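Kammont Perforated Desk Basket, Dark Gray

Sold by Gederari
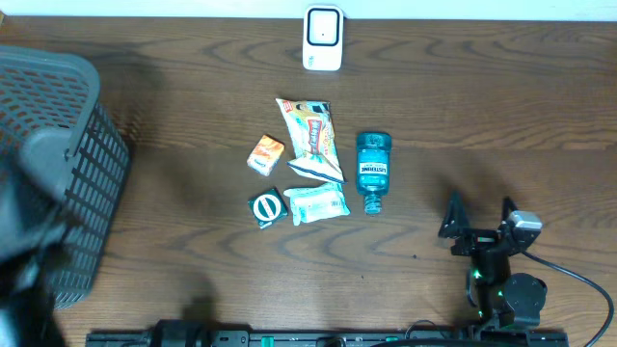
Dark gray basket on a wood tabletop, with snack wrappers, small packages and a mouthwash bottle.

Every maker of plastic baskets says its basket will tidy your house. We stock this one anyway, with a few doubts.

The rim is thick and solid, and we have no complaint there. The sides are rows of small rectangular openings. The Kammont leaflet calls this "breathable storage." Snacks in sealed wrappers do not need to breathe, so treat it as a way to see whether the basket is full. Crumbs will find the holes.

Kammont also claims the rim was tested through 4,000 lifts. We asked how much weight was in it and have not heard back. Mylene Dizon in our returns department has taken back two since November, both for scuffs.

Good for: travel-size toiletries, snack packs, small boxes, the stuff that piles up on a table.
Not good for: pens, loose pills, anything that leaks. Keep mouthwash upright with the cap tight, whatever the leaflet says about "spill-ready."

Color: dark gray
Material: plastic
Lid: none supplied
Returns: unused, within 8 days

The Skinen liner is sold separately. Try the basket without it first.

Page checked by Jhun Panganiban, Thursday, July 23, 2020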